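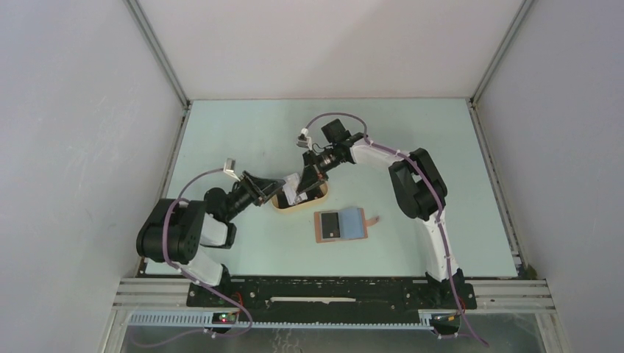

Ronaldo Sebastian asked whether there's any point comparing two sets of fingers when the controller underneath hasn't been sorted out. Fair question. The short answer is that I swapped the controller first, in December, and left it alone after that. So what follows is fingers and wrist cameras only.

The two finger sets are the Didel, which is the stock moulded one, and the Tumik, which has the steeper taper and costs more. Same motors behind both. Same table, same operator for most of it.

Closing force is close enough that I stopped measuring it. The difference is in the tip. Didel tips are a bit blunt and they ride up over anything thin lying flat on the table. Tumik tips get under an edge more often, but they mark the table if you come in too low.

A thick item is no test at all. Anything with a decent side to grab, both sets will pick it up all day and you learn nothing about either one.
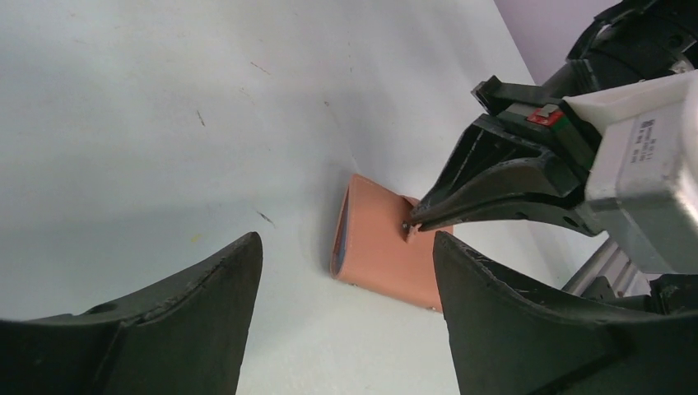 So I weighted the list toward thin stuff: cards, paper, a bit of cloth. I ran 23 attempts per set on the flat card pickup, with the same approach height and the same speed limit. Tumik came out ahead. I'm not posting a percentage off a sample that small.

Handing over between arms was closer. Most of the misses there were me closing the second gripper too early, and I wouldn't blame either product for that.

Inese Sepp wanted to know about cable drag. Yes, you can feel it. With the cable tied too tight near the wrist, the last joint lags when you roll it. I cut the ties off and redid them with more slack at the elbow. Took an afternoon and helped more than any setting I changed.

Leave more loop than looks tidy. I got this wrong twice before I got it right.
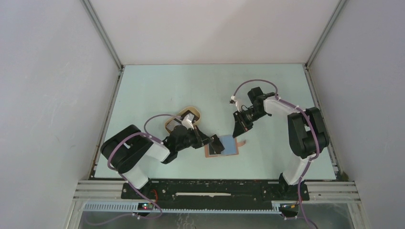
Cameras next. The wrist camera on the Prusero bracket sits back far enough to keep both fingertips in view, and that's really all I ask of it. The Sison bracket is lighter and easier to get on and off, but mine crept a little over a week and the calibration went with it. Thread lock fixed it. I'd still rather it came with a second screw.

For anything shiny, turn off auto exposure. Glare off a glossy card will pull the whole picture dark and you lose the edge you were lining up on.

The fixed camera is for working out what went wrong afterward. I hardly look at it while I'm driving the arms.

Cost, as a few of you asked: 3,365 for the lot, before tax, with the spare fingers included. The brackets were the cheap part.
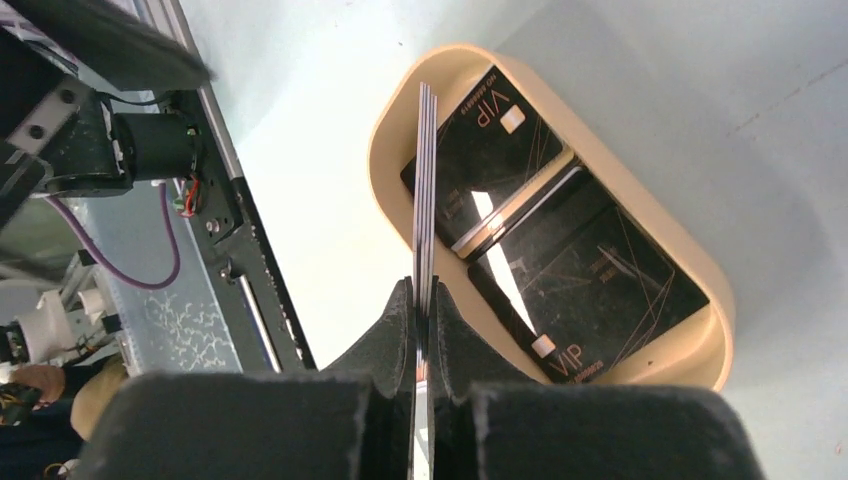

Calgary, Mon 18 March

Adding to this now that I've had more time on cards. Holding several at once on edge is easier than I thought with either set. Letting go of one and keeping the rest is a different story, and I don't have a good way to do it yet.

Ľudovít Šimko suggested a strip of rubber on one finger only. Haven't tried it. If anyone has, tell me what thickness you used and whether it peeled.

Keeping the Tumik set on for now. The Didels are in the drawer as spares.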